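The owner of the Liruswood play room in Latside keeps her toys in ten boxes, and she knows what is in each of them. "Small things are the most difficult," she told me. "A big bear, you always find. A strawberry goes under the sofa and stays there until May."

We talked at the long table, where children from age three choose what to play with.

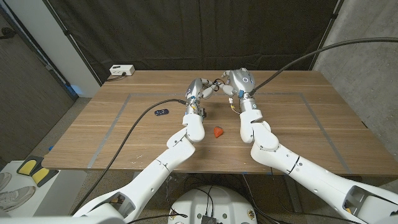 *A toy strawberry and a small blue car on the table, inside the lines of gray tape.*

I asked about the tape. "Toys stay inside it, cups stay outside," she said. "It took the children two days to learn. The parents needed roughly nine."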